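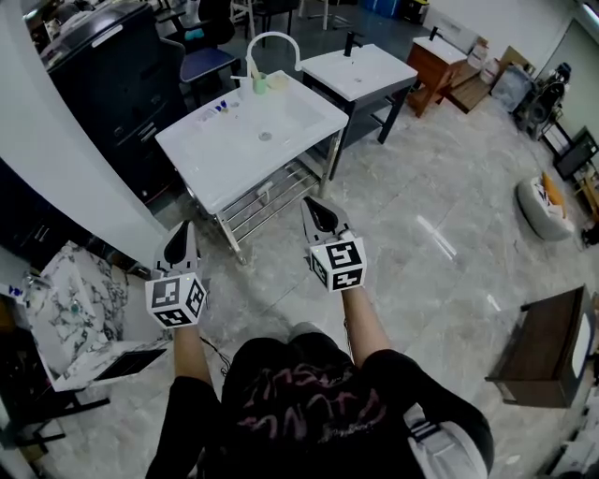 4. The Build in the Shared Workshop

Print this article | E-mail this article

Claims that a useful pair of hand-held grippers can be put together by amateurs have become common, and we came to this project doubting most of them. The Unby plans promise a working pair in a weekend. Ours took most of January, in a shared workshop, with two people who had built such things before. We report the build as it went, including the parts that don't flatter the plans or us.

4.1 Parts and assembly

Printed parts were made from the Unby files without changes. The finger pads were the first trouble. The plans call for one kind of pad and treat it as settled, but the drawing and the parts list disagree on its thickness. Yip built to the drawing and Carrier to the parts list, and for several days the two hands did not close alike. We then rebuilt both to the drawing. Whether the drawing is the better choice we can't say. It was the one we could measure.

The marker cubes went on last. A cube that sits a little crooked will still be found by the tracking software, and this is the danger: the reading looks fine and is wrong by the same amount every time. The plans give no way to check for it. We checked each cube against a machinist's square and refitted any that rocked under a finger.

4.2 Room and task

We used full-size washbasin stands as the work area, on the view that a bench with a few blocks on it flatters any gripper. White glossy tops, thin metal legs and a polished floor are much less kind.

FIGURE 4. Top: the pair of grippers held out in front of a washbasin stand, with a marker cube at the base of each. Bottom: view from one gripper, with its two padded fingers in the lower half and part of the second gripper at left.

Carrier and Yip took turns with the pair, and we kept 2441 short recordings. Of these, 402 were thrown out at the first pass, nearly all for lost tracking. A loss of that size ought to be stated wherever this kind of kit is praised. It seldom is. The Delley report, which uses much the same layout, gives only the count that was kept.

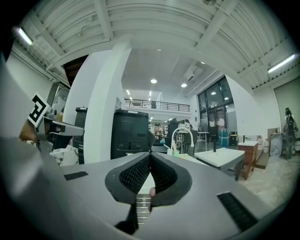
We also doubt that the losses fall evenly. Reaches made low, near the legs of a stand, failed more often than reaches over the top, and so a set cleaned in the usual way ends up with too many easy reaches in it. Anyone training on such a set will get a robot that does well with faucets and poorly with anything near the floor - and may put the blame on the robot.

4.3 What we would not claim

We would not claim that the build is cheap. Parts came to almost 500 dollars, but that leaves out the printer, the spoiled prints and the hours. Nor would we claim that our pair matches another pair built from the same files. We had no second pair to compare it with, and the Unby notes offer no figures on this point. Until someone builds several and measures them side by side, "easy to copy" is a hope. Section 5 takes up the tracking losses in more detail.

Related items

Lobo: a low-cost wrist joint, tested again
Breriso and the trouble with shared parts lists
Letters: replies to the Delley report
Print tolerances in home-built tools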